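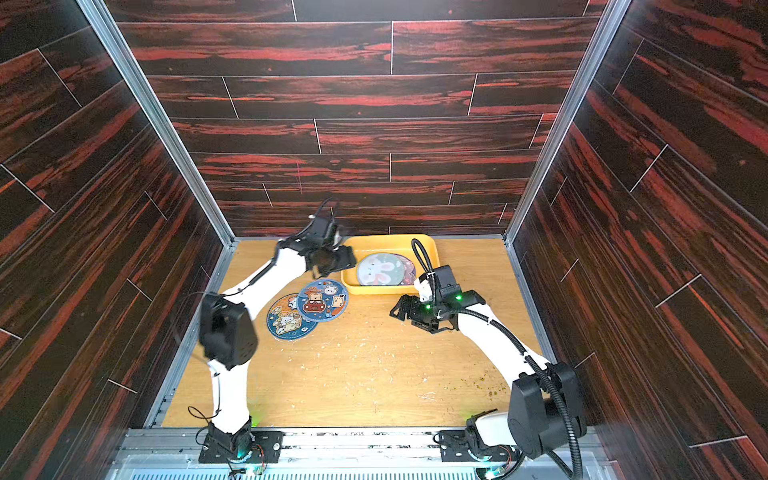
What Happens When You Visit a Robot Lab?

Once a year, in March, the Bakke robot workshop in Britstead opens its doors and lets people in to stare. If you go, here is what to expect.

First, you will wait. Robots are slow to get going in the morning, a lot like older brothers. Then somebody switches on the arms, little green lights glow, and everyone goes quiet.

The job at the open day is coasters. You know, the round things grown-ups want you to put under your glass. These have cartoons on them – a rabbit, some cats, a bear driving a red car – and the robot's task is to move them between a yellow tray and the table. That's it. You could do it while eating a sandwich.

So why is it hard for a robot? Try picking up a coaster wearing oven mitts. A robot arm like this has a gripper at the end, a kind of pincer that opens and closes. It has no fingernails for getting under a thin edge. And when one coaster lies on top of another, the robot has to figure out where the first one stops and the second one starts. The bear does not help.

Why two arms? For the same reason you have two. One can hold something steady while the other fetches, as long as they don't bump elbows. Each arm has joints, a bit like your shoulder and wrist, and a computer tells every joint how far to turn.

How do robots learn? Practice, and plenty of it. A team might have a robot repeat one small job 200 times, then move the tray a little and start over. The robot never complains. The people do.

Can you touch the arms? No. They are stronger than they look and have no idea you are there. Stay behind the line, even if you are 4 and very quick.

Will a robot clean your room? Not soon. There were crumbs all over that table, and neither arm had been taught a thing about crumbs.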